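Mending With Lucero Benavides

I should say up front that I went to Zistora with a bag of my own laundry. Three sweaters, a pair of corduroys with the seat gone, and a tablecloth my grandmother made that has been in a drawer since one bad Thanksgiving and a candle. I had told myself it was to break the ice. Lucero Benavides took one look at the bag and said, "So is this an interview or a drop-off?" and I said could it be both, and she put the kettle on.

Zistora is the mending shop at the far end of Pevside Street in Skiltcombe, between the locksmith and the place that used to do tuxedos. You've probably walked past it. The window is full of coats, most of them belonging to customers who haven't come back yet, and there's a bell on the door that's much too loud for the size of the room (I jumped every single time it went, all morning, and she never looked up once).

She has had the shop for seven years. Before that she was a scrub nurse, for most of her working life, and before that she was a kid in her aunt's kitchen hemming choir robes for money.

"My aunt paid by the robe," she told me. "Not by the hour! So you learned to be quick, and then she'd check, and if it was ugly you did it over for free. I have never had a tougher boss. I've worked for people who shouted, and I'd still take the shouting over my aunt holding up a hem to the window and saying nothing."

I asked what her aunt would be looking for.

"Puckers. Everybody pulls too tight. You get to the end of the stitch and you want to feel it snug, so you give it that little tug, and now the cloth is gathered up like a curtain. I say it to every class I teach and then they all go right ahead and tug."

The classes are the reason a friend told me to go and see her. They're in the evening, in the back of the shop, at a table that takes up almost the whole room, so you have to go in sideways. She'll take beginners, she prefers beginners, and she starts everybody on a plain square of cotton with a hole cut in it. You don't get to touch your own clothes until the square is done. I had pictured something cozier, I'll admit – wine, maybe, and a lot of pretty floss. There is no wine. There are some very good ginger cookies, but you have to wash your hands before you go back to the cloth.

"Chocolate I don't allow in the building," she said.

I wanted to know about the jump from the operating room to trousers, and I think she gets asked that a lot, judging from the sigh. People want it to be a big story. The way she tells it, her knees were done with twelve-hour days on a hard floor, she had a little money put aside, and the lease on Pevside Street came up. She'd been mending for neighbors all along anyway. She'd done zippers in the break room.

"The surgeons used to bring me things," she said, and got the giggles. "Really! These are people with the most beautiful hands. They could close you up so you'd hardly find the line a year later. And then a button comes off a shirt and they're helpless. One of them stapled his cuff. With an office stapler. I kept that shirt for a while just to look at it."

So did she learn anything about sewing from standing next to all that? She thought about this for quite a while, turning one of my sweaters inside out as she did it, and then she said yes, but mostly it was about looking. A scrub nurse doesn't do the stitching. You hand over the needle and you watch, and you have to know what's wanted next before anyone asks. She watched stitches being put in for years and years, from close up, with nothing else to look at, and she says by the end she could tell from the first two how the rest was going to go.

"It's the spacing. If somebody starts even, they stay even. If they start off any old way, they spend the whole rest of the time trying to fix it. Same with a hem. Same with icing a cake, probably, but I'm no good at cakes."

And curved needles! I hadn't known you could use a curved needle on clothes, and it turns out she's got a whole drawer of them, meant for upholstery and for bookbinding. She loves them for anything you can only get at from one side, like a lining, or the arm of a chair. She made me try one on a scrap. You roll your wrist instead of pushing, so the point goes down and comes up again by itself, and the first time it came up where I wanted it I said "oh!" out loud like a child. The second time it came up in my thumb.
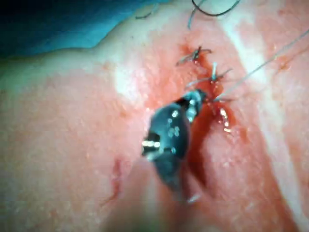
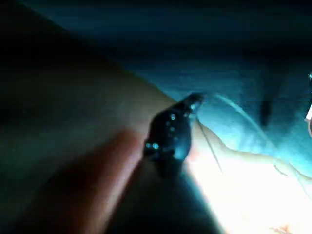
"Skin is easier than silk," Lucero said, when I'd gotten my bandage on. "I've heard more than one doctor say it, and I believe them. Skin wants to help you. It'll grow back together if you just hold it in the right place. Silk doesn't want anything. You put a hole in silk and there it is, you and the hole, for the rest of your lives."

That got us onto the tablecloth, which is linen, with a drawn-thread border my grandmother must have gone half blind over. The burn is right in the corner where everybody can see it. I'd been hoping Lucero would say she could make it disappear, and I think she saw me hoping, because she laid it flat on the counter and smoothed it out and didn't say anything for a bit.

There are two ways of going about it, she said finally. She could take threads from the deep hem, where they won't be missed, and weave them in across the hole one at a time. Done well it's very hard to spot. It's also slow and it costs more than most people want to pay for a tablecloth, and old linen sometimes won't stand for it. Or she could darn it in plain sight, in a white that's a bit brighter, and then it would be a tablecloth with a darn.

I asked which she'd do if it were hers.

"Oh, I'd darn it. But it's not mine, and you've got a face on."

I did have a face on. I said could I think about it, and she said it had been in a drawer this long, so what's another month.

While we were talking, people kept coming in. A man with a tent. A girl of maybe sixteen with a denim jacket, who wanted patches on the elbows but not matching ones, and who had very firm views on corduroy. A woman picking up a wool coat who put it on right there in the shop, in June, and wore it out the door. Lucero writes everything down in a ledger, in pencil, one line to a job, and I asked how many lines there were by now. She went and looked, flipping back through the old books on the shelf, and said some 4,000, not counting the ones she does for family.

"And how many of those are pockets?" I said.

"Don't. Pockets and crotches, that's the business. They should put it on the sign."

Her oldest regular is 83 and brings in the same cardigan every fall. By now there's very little of the original elbow left, or of the cuffs, and last year Lucero redid the buttonholes. She and the customer have a running argument about when it stops being the same cardigan. Lucero's position is that it stopped a while ago and she should be getting paid for a new one.

I asked what she'd tell someone who wants to start at home, without coming to a class, and she got quite stern with me. Buy good needles. That was first, before I'd even finished. People will spend money on fancy thread and then use a needle they found in a hotel kit, and it's got a burr on the eye, and the thread frays, and they decide they're bad at sewing. Get a packet of sharps in mixed sizes and throw out the ones that go dull. Get a thimble that fits, and wear it for a week even though you hate it. Cut your thread about as long as from your fingertips to your elbow. ("Everyone cuts it too long. They think they'll save themselves threading it again, and then they spend ten minutes on a knot.") And do it in daylight if you possibly can, especially anything black on black. She won't touch a black suit after four o'clock in winter.

What about scissors?

"Nobody touches my scissors," she said, and that was all I got on scissors.

She's teaching a longer course in the fall, if she gets enough names. It'll be knitwear, so ladders and moth holes and cuffs, and you'll need to bring a sweater you don't care about to practice on before you're let loose on one that you do. She's also thinking of taking on someone part time, and she's been thinking of it for years by the sound of things. The trouble is that she'd have to let them do it their own way. "I'd be my aunt," she said. "I'd be standing there at the window with the hem."

I left the three sweaters and the corduroys with her and took the tablecloth home again. Then I spread it on my own kitchen table to have a proper look at it, and I had my dinner off it, burn and all, with a plate sitting over the bad corner. The week after, I called the shop and asked her to go ahead and darn it. She wanted to know what kind of white. I said whatever white she liked, and she said absolutely not, come in and choose, and come in the morning when the light's good.

Zistora is open mornings and most afternoons. If the door's locked, knock, because she's in the back and can't hear you over the iron. Bring things clean, please. She asked me to put that in twice, so bring things clean.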